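Siriwan Hemp Open Day: Quick Notes

Posted Friday, November 13, 2020

Back from the Siriwan open day, typing this up before I forget half of it. Long drive, bad coffee, good day overall.

Check-in was slow. Temperature check, sign the sheet, get a wristband. Groups capped at 22 and ours was full. Mask on the whole time, fine by me.

The growing side

Outdoor crop already in, so not much to look at in the field. Stubble mostly. Harvest was supposed to start in August but rain pushed it back. They grow one main variety, Planum, picked for high CBD and low THC. Every lot gets tested before it leaves the farm, and anything over 0.3 percent THC gets destroyed. Guide didn't want to say how much they lost this year. Somebody asked twice.

Drying barn next. Smell is strong, stays in your jacket. 900 racks, fans going nonstop, hard to hear the guide in there. I caught maybe half.

Extraction and lab

Best part of the tour for me. CO2 extraction, run through a glass window so no going in. Oil comes out dark and thick, then gets cleaned up in stages. They do full spectrum and isolate in the same building but on seperate lines. Isolate is what they sell to gyms and runners who worry about drug tests.

I asked about that. Straight answer, which I liked: a full spectrum oil can carry traces of THC, and even an isolate isn't a promise. If you compete under testing, read the lab report for the batch, not just the label. Other cannabinoids are still banned in most tested sports anyway.
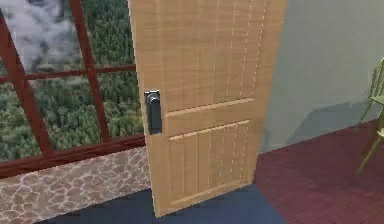
The shop and tasting table

Two brands made on site. Drusalance is the oils and softgels, Irorell is the balms and a muscle rub. Tasting was oils only, on little paper spoons. Plain one tastes like grass clippings. Mint is ok. Skip the orange.

Biggest Drusalance bottle is 900 mg. Didn't buy it. Got the Irorell rub for my knee, will report back after a couple weeks of runs. No medical claims from the staff, they were carefull about it.

If you go

Book ahead, walk-ups got turned away. 196 people came through over the day according to the front desk. Closed shoes or they won't let you in the barn. No photos in the lab. Parking is gravel and muddy at the far end, get there early. Next one is in spring, date not set yet.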